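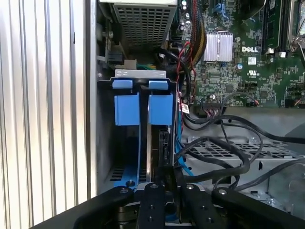 Wrist cam view, fingers down by the blue drive carriers. Yes, that's a Dell.

ok, a few people asked what I do all day now that I've moved over to the Oden project, so here's a thread. Short answer: I help two arms take desktop computers apart, over and over, and we save every try so the model can learn from it.

One try = one episode. We're at 3209 episodes as of lunch. The drive bay is the part I'm on this month and it has eaten most of my August.

Why the drive bay? Blue plastic tabs. You pinch, you slide, you lift. A person gets it in a couple of seconds without looking. Driving a gripper through it, you find out how much of that was your fingertips doing the thinking.

Also cables. Cables are in front of everything! And they never lie the same way twice, so I can't just memorize a path (and we wouldn't want me to -- the model would memorize it too). 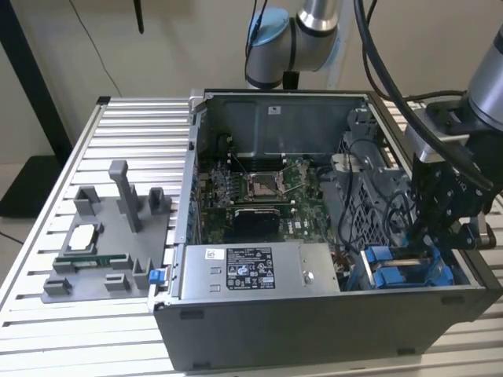

The whole table. Tower on its side, fixture tray on the left, both arms in play.

We start each episode from a slightly different setup. Nudge the case a bit, turn it a few degrees, push the cables over. Wendy Ackroyd wrote the reset list and it's taped up next to my chair. 12 steps. I can say it in my sleep.

My first week I skipped the "turn it a few degrees" step for a whole morning because the case looked fine where it was. Otis plotted the start positions that afternoon and there was one fat dot in the middle of the chart. 200 episodes, one dot. We kept them but they're tagged and they don't count toward my total. Still a bit sore about that.

Things I've learned about being a decent operator:

Go slower than you want to, but don't stop. If I freeze for three seconds to think, the model learns that freezing for three seconds is part of the job. Otis trims the long pauses when he can but he can't catch them all.

If you miss the tab, back off and go again in the same episode. I used to hit discard on every miss. Anju Rastogi asked me to quit doing that -- she wants the recoveries. A clean grab teaches it the grab. A miss and a second go teaches it what to do on a bad day.

And pick one approach angle per batch. I like coming in over the cables from the motherboard side. Lucian comes in from the other side and he's faster than me, which I've made my peace with. 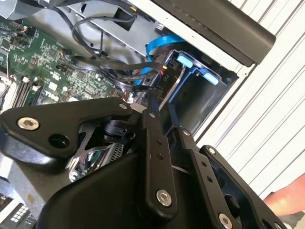

The wrist view is what I steer by for the last little bit. The wide camera is great for getting over the case, but once you're close the gripper blocks the one thing you need to see, so I end up flicking between the two all day. My eyes are toast by four.

Somebody asked if it gets boring. Kind of? I do batches of 35 and then get up and walk around. Podcasts are out, I tried, my labels went to mush.

Next up is the memory, which I'm a little scared of. Smaller parts, less room, and you have to be gentle with the clips. Anju wants almost the same number of episodes for that as we did for the drives. I asked if she was kidding and she sent me the spreadsheet.

Anyway, that's the job. Ask me stuff, I'll answer between batches.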